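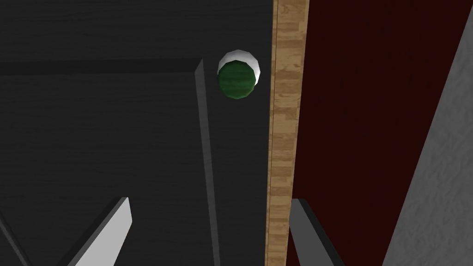
Reading time: 1 min

Can a province hold back its share of a budget it has already signed?

The Zumholm assembly approved the joint budget in June. It was to send 600 million to the central treasury at Kallness and receive 1000 million back for salaries. The first transfer has not been made. Is the budget still binding? 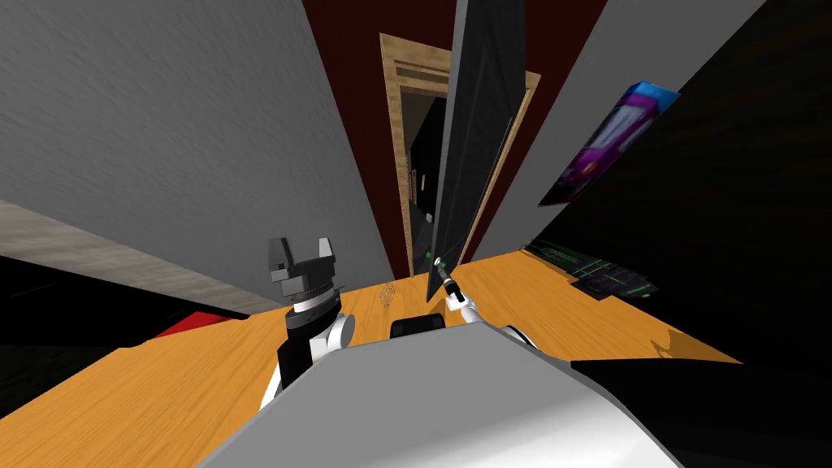
Lenka Halás
Binding, yes. Enforceable is another matter. The finance ministry can only withhold its own payments – it can't seize provincial revenue. Check article 48.

Answer 2 – Eduard Havlíček, November 2020

Article 48 covers late transfers only. For a refusal, the steps are:

1. The ministry sends written notice to the provincial cabinet.

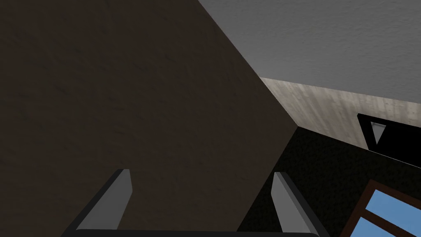 2. The province has 132 days to pay or file an objection with the audit court at Drekport.

3. If it does neither, the salary payments are cut by the same amount.

The objection suspends step 3, so most provinces file one. Port fees are treated separately.
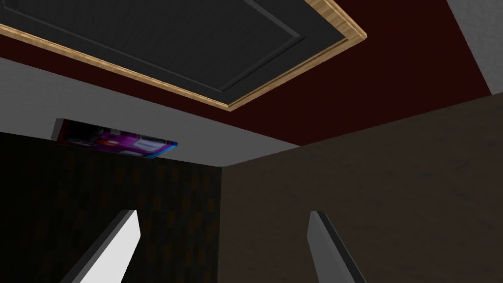
They go to the center directly and don't count toward the provincial share, even where the assembly lists them in its own accounts.

Answer 3 – Rozália Bartoš

Same thing happened with the last budget. They'll settle before the election.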